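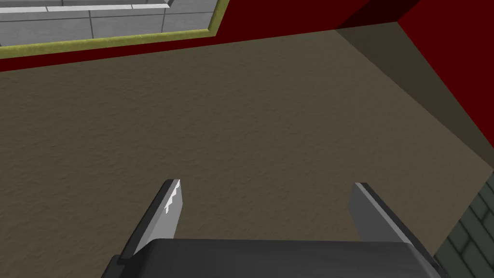 Teliva gripper project: progress report to Flurkska
November 2025
Prepared by Cremilda Holanda

We planned to finish the simulated pick-and-place trials by now. We haven't, and I would rather explain why than send another chart of completed runs.

The July report said the gripper model was reliable. I no longer think we had grounds for that. Simone Nogueira went back through the logs and found that the controller was recording a successful grasp whenever the close command was sent, whether or not the fingers had met anything. Of the 3000 runs in the first batch, 2000 carry this faulty flag. The remaining 1000 used an older build, and I am not yet convinced they are any better.

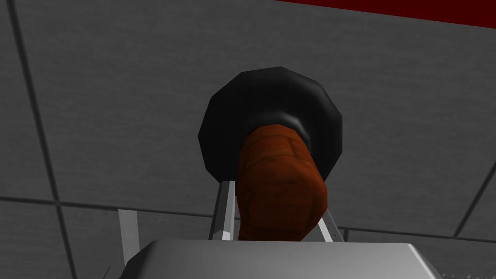 The second fault worries me more. When the simulated wrist goes past its allowed angle, the safety stop should freeze the arm at once. In the tests we repeated, the stop came late, by up to 20 control steps. Traso, who supplied the controller, put this down to our time settings. That may be part of it, but we changed the settings as they asked and the delay is still there. Their second explanation was a heavy load on the test machine. We moved to a quieter machine and saw no difference. 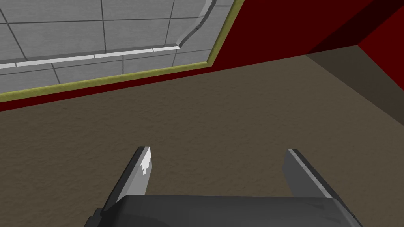
Simulated test room, with the gripper open and empty.

A late stop in software breaks nothing. The same code is meant to run on the real arm at the Vũ workshop, though, and there it would be working near people. I have put that stage on hold. Traso would like us to go ahead at low speed – I have said no until they can show us where the delay comes from.

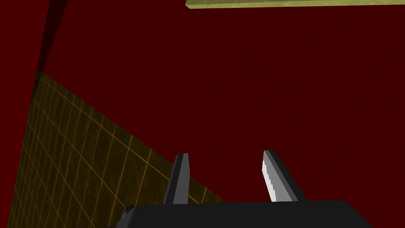
We now check each grasp against contact force and finger position, and the old flag is ignored. Simone has also written a separate watch on the wrist angle which doesn't depend on the Traso code. It has passed its first four tests. I wouldn't read much into that, as all four were short and started from the same pose.

The success rate in the July report should be treated as withdrawn. We will rerun the whole first batch before giving you a new one. No extra money is requested at this stage, but the workshop booking will have to move, and we don't have a new date from Vũ.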